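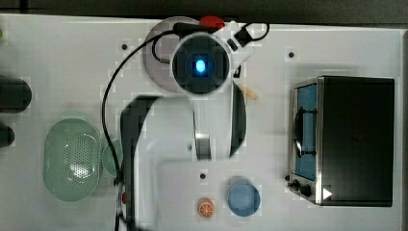 Tray line changes at Skulow: where we are

Many of you have asked what the Sani project means for the tray line, and the answers going around the break room do not all agree. This item covers what has been decided, what has not, and what the people on the practice table have been doing since November.

For those at the other sites: the Skulow kitchen sends out up to 600 meal trays per shift to the clinics and care homes on the Hinder contracts. Each tray gets a plate, a cup, a piece of fruit or a dessert, and whatever the meal card calls for. The hot food is plated by cooks. The rest is placed by hand by the line crew, standing, with a lot of reaching across. That second part is what Sani is meant to take on. The hot plating is not part of it.

The arm has not been on the line yet. It works at a table in the old dry store, with toy food and a few ordinary dishes. Toy fruit does not bruise or leak, and it can be put back in its starting place as many times as the day calls for. People from the line crew guide the arm through a task, over and over, with small changes in where things sit. Bitetti, the company that supplies the control software, uses those runs to train the arm to do the task by itself. A run is saved if it went well, marked if it did not, and in both cases somebody writes a line on what happened.

The last batch came to 259 saved runs. Picking something up from a plate made up most of the batch. Cups and bowls were the rest.

Ifeoma Oyelaran has been on the practice table longest. She came over from the early shift, where she had done dessert and fruit for years, and she says the first weeks were slow going. Your own hand knows how hard to hold a strawberry. With the arm you have to decide that ahead of time, along with the angle you come in at and how far down you go before you close. Round things roll when the fingers touch one side first. Long things turn. She keeps a notebook of which approach goes with which shape, and the rest of the crew now works from it. Part of the notebook will go into the written procedure.

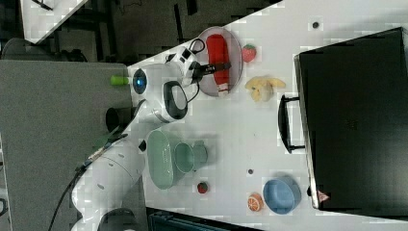 Adesuwa Dauda would like it written down that the table is still work, whatever people on the line may call it. She has heard it called playing with toys more than once. By mid-afternoon, she says, her eyes are more tired than her back ever was after a shift on the trays, and she would not say one is easier than the other. She also thinks the crew should see the saved runs played back before the arm goes anywhere near a real tray, so they know what it tends to get wrong. Her other point is about speed. If the arm is slower than a person, and for now it is, then somebody will be told to make up the difference, and she wants to know who.

Those are fair points, and the first two now have answers. Practice table hours are paid at the line lead rate, starting with the current pay period. Playback sessions will be held in the training room at 2:30, at the change of shift, so that both crews can come. Attendance counts as paid time. If you cannot make the first one, tell your lead and you will be put down for the next.

The speed question is harder. The plan is to put the arm at one station only, at the end of the line, with a person next to it who can take over by hand. The line will be set to the pace the arm can keep at that station, and trays that would have gone through will be sent down the second line. That means the second line has to be staffed for it. The draft schedule adds a person there for each shift during the trial. It has not been signed off by Hinder, and we will say so in this newsletter when it has.

Jobs

The tray line has 24 people across both shifts. No positions will be cut during the trial, which runs for 18 weeks from the day the arm goes onto the line. That is in writing, in the letter posted by the time clock. What happens after the trial is not in writing. The crew representatives have asked for a meeting on that before the halfway mark, and management has agreed to hold one.

What will change is what some of the jobs consist of. The end-of-line station becomes an operator station. The person there loads the fruit and cups, watches the placements, clears a stop, and does the cleaning steps on the gripper. The cleaning steps are still being worked out with the food safety office. The gripper used on the practice table will not be used with real food, and a separate one has been ordered -- it is late, and the line date depends on it.

The check at the end of the line stays as it is. A person reads the meal card against the tray before it goes in the cart. This came up at the last shift meeting, where several people thought the check was going to be done by camera. It is not. Allergy trays will also stay fully by hand, start to finish, and will not pass through the arm's station at all.

Training

Operator training takes place at the practice table. You do not need any computer background. You learn how to start and end a run, how to stop the arm, how to set the table back up, and how to write the note afterward. The notes matter more than people expect. "Missed" does not help the Bitetti staff much. "Came in too far left and pushed it off the plate" does. Ifeoma goes through notes with each new person at the end of their first day.

Training places go by sign-up, with seniority used only if a session is full. The sheet is on the board outside the dry store. Night cleaning staff may sign up as well, since the gripper cleaning will fall partly to them.

Some practical matters for anyone walking through the dry store:

The yellow line on the floor marks how close you can stand while the arm is on. Please do not reach over the table to say hello to someone on the other side.

Leave the practice items where they are, including when the arm is off. The starting positions are set on purpose, and a cup moved a few inches can cost the crew a morning.

Carts are not to be parked in front of the side door. It is now the way out for the people at the table.

Still open

We do not have a date for the move to the line. We do not know yet whether the arm will handle wrapped desserts, because the wrap has not been tried. The question of whether operator pay continues past the trial has been sent to Hinder and has not come back.

Questions can go to your lead or in the box by the time clock. Unsigned ones are read too. The ones about the second line schedule will be taken up first, at the next shift meeting, and the replies will be printed in the following issue.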